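Who Gets the Easy Half?

At the place where I work we make beds and fold clothes, and for most of the past year we have also been doing it with grippers in our hands. The company is called Plivum. It runs furnished apartments for people on long work stays, and it does their laundry as well. There are 74 of us on the housekeeping side. In March we were told that Huvix, a robotics firm, would be paying Plivum for recordings of our work, and that one day a machine trained on those recordings might do part of it.

I have read a good deal on whether robots will take jobs like mine. Most of it is written by people who have never had to turn over six apartments before three in the afternoon. I don't know what will happen in ten years. I do know what has changed already, and I think it deserves more attention than it gets.

The first change is the pace. A cleaner with two hands can fold a shirt in a few seconds. With the grippers, the same shirt takes me most of a minute on a good day. You have two fingers on each side in place of ten, and you find out how much your thumbs were doing. My coworker Yuk-lan Chou, who is faster than anyone at ordinary folding, was one of the slowest for the first month. She hated it. She had spent nineteen years getting good at something and was now being timed at a clumsy version of it.

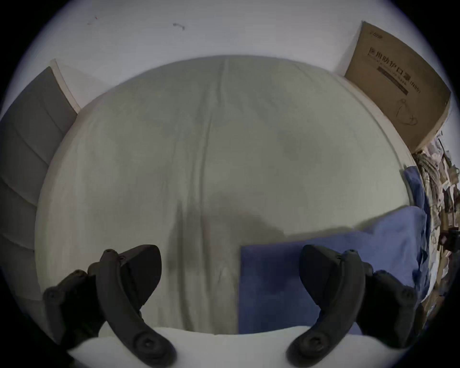 Timing is the second change. Before, a supervisor looked at the finished room and either signed it off or sent you back. Now each recording has a length and a pass or fail. The target when we started was 101 passed recordings a week for each person on the project. That number came from Huvix, and I never met anyone at Plivum who could explain it. Everaldo Lins, our shift lead, argued it down after two months, mainly by showing that people were choosing washcloths over bedsheets to reach it. The new target counts large items separately. It was a sensible fix, and it came from a man who folds sheets. The people who wrote the first target could have asked him at the start.

The third change is harder to put a number on. Work that used to be ours now has a second use. When I smooth a sheet, the guest gets a bed and Huvix gets a lesson. The guest's bed was always part of the wage. The lesson is new, and the question of what it is worth has been handled badly. Those of us on the project get an extra payment for every thousand passed recordings, which at my speed comes a little more than twice a year. The recordings will be in use long after the payment is spent. If I leave Plivum, or if Plivum no longer needs me, I have no claim on any of it.

Henk Meijer, who manages our building, told me this is no different from training a new hire. I have trained many new hires and I disagree with him. A new hire learns from me and goes on to be paid, pays rent, covers my shift when my son is sick. I got a coworker out of it. I also got to decide what to teach first and what to leave for later.

I am not against the machines. My back is fifty-three years old. Lifting the corner of a king mattress to tuck a sheet is the worst thing I do all day, and I do it over and over. If something on wheels could take that off me, I would show it where the closet is. What bothers me is that the recordings so far have been mostly of light things: shirts, towels, pulling a cover flat, moving clothes from one end of a bed to the other. Those are the parts of the day when you can rest a little and talk. The mattress corners, the shower drains and the wet loads have been left for later. If the machine learns in that order, it will take the easy half of the job and leave us the heavy half, with fewer people to share it.

Pui-shan Peng in the laundry raised this at a Monday meeting. The answer she got was that light items are simpler to start with. I believe that. It is still a choice, and we are the ones who will live with it.

I would ask for a few things. Let the people who do the work help set the order in which it is automated. Pay for recordings in a way that lasts as long as they are used, even if the amount is small. Put in writing that when a task is handed to a machine, the hours saved will not all come out of the schedule. Plivum has agreed to talk about the first of these. On the other two we are still waiting, and Everaldo is bringing them up again when the contract with Huvix comes due.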